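Search the archive Go

HOLTCOMBE STORY CIRCLE NEWSLETTER
10/6/20

Did the goat really tell the king?

I have now heard "The King of Plallach and the Goatherd" told three times this year, and each time the teller finished with the same soft voice and the same pause, and people around me sighed. I did not sigh. I think it is a fishy story and I would like to say why.

For those who missed it, the story goes like this. A young king named Timier rides out alone and gets lost in a snowstorm. He comes to the hut of an old goatherd who has one goat left in the world. The old man does not know who his guest is. He kills the goat, cooks it, and gives the stranger the best piece. In the morning the king takes off his ring and says, "Bring this to the gate at Plallach and ask for what you like." The old man goes to the gate and is asked what he wants. He says he wants nothing, but he would be glad to have his goat back. The king weeps, gives him 300 goats, and rules kindly until he dies.

It is a good plot and I have no quarrel with the snowstorm. My quarrel starts with the goat. She is the only one in the story who gives up anything that can't be paid back, and in most tellings she doesn't get a name or a color. Enda Hanrahan's version, which he did for us in May, has her walk up to the fire by herself and lie down, as if she wanted to be supper. I asked him afterward where that came from. He said it was how he had always heard it. When I asked who from, he said a cassette.

Then there is the king. We are told he learned kindness that night. What did he learn, exactly? He was cold and hungry and an old man fed him. He paid the bill the next day out of a herd he would never miss. I would call that decent manners. A king who came back in the spring and asked why his goatherds were down to one animal apiece would be a better king, and the answer might have something to do with his taxes. No teller I have heard goes near it.

Philomena Ó Súilleabháin disagrees with me and has said so in two long letters. Her view is that a moral tale is a small tool for a small job, and you don't complain that a teaspoon won't dig a ditch. The children hear that you should share what you have with a stranger, they go home, and maybe one of them lets a cousin have a turn on the bike. That is plenty, she says. I take the point about the children. But most of the people in the room when I heard it were over 50 and had paid to get in. 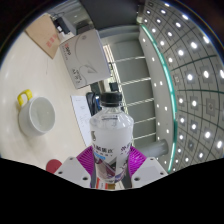 Clear bottle with a black screw cap and a white label.

What bothers me more is the claim that the story is ancient. The program notes said it had been told "since the Middle Ages in the hills of Plallach." I went looking. Tegwen Pugh, who knows far more about old collections than I do, very kindly let me sit at her kitchen table with her copy of the Hegarty gathering, which has 1,497 tales in it with an index at the back that somebody made with real care. There are kings in it, plenty of them. There are goats. There is one tale where a lost rider is fed by a poor family, but he is a tax clerk, it is raining, and they give him turnips. He says thank you and leaves. In the last line he sends the bill for their late payment anyway!

I love that one. It is short and mean and it sounds like somebody who had met a tax clerk. I'm not saying it is the true root of the Timier story, because I have no proof of that either, and I would be doing the same thing I am complaining about. All I can say is that I went through the index under king, goat, ring, snow, storm, guest, and hospitality, and the story we were told is as old as the hills isn't there. The oldest copy any of us has turned up is a school reader with the cover gone and no date in it. It has 5 questions printed after it, the first of which is "Why was the goatherd happy?"

He wasn't, by the way, or the reader doesn't say he was. It says he bowed.

Muireann Hegarty (no relation to the collector, she asks me to say again) thinks the reader's author made the whole thing up to fill a page, and she may be right. Ita Fitzgerald thinks it was borrowed from somewhere far away and given a new king. She points out that the tale of a ruler who gets lost, is fed by a poor man, and pays him back grandly turns up all over the place, with deer or hens or a loaf of bread in the middle of it. I find that easier to believe. Stories do travel, and it would explain why a goatherd in the hills seems to have a door the king has to duck under to show he is humble. I have been in those old huts. Everybody ducks.

None of this means you have to stop telling it. Tell it if you like it. But I would ask for a few things from anyone who brings it to the circle again. Please drop the Middle Ages unless you can show me a page. Please give the goat something to do besides lie down. And could we leave off the part at the end where the teller turns to the room and says, "And so, dear friends, kindness always comes back to us"? It does not always come back. Everyone sitting there knows it. My aunt lent her good coat to a woman at a bus station and never saw either one again, and she would do it over, and I would sooner hear her tell that for ten minutes than hear about the ring.

I did try telling the Timier story my own way at the last meeting. I had the old man look at the ring for a long while, put it in a jar, and never go to the gate. The king waits for him. I stopped there. Enda said it wasn't finished and Philomena said it was worse than the goat version – she may have been joking, though she had her coat on at the time. One of the younger listeners wanted to know if the goat was still dead. I said yes, and she said then she didn't like mine either.

Tegwen is happy to bring the Hegarty volume along to the next meeting for anyone who wants to check my work. Clean hands, please, and do not lean on the spine. If you own a copy of the school reader with its title page still in it, or if you heard the story from a grandparent before it was in any book, please write and tell me as much as you can remember, including the dull parts. I will print whatever comes in, even if it proves me wrong about the snow.

This site uses cookies to remember your settings. Accept Decline

Contact the editor | © Holtcombe Story Circle | Back to top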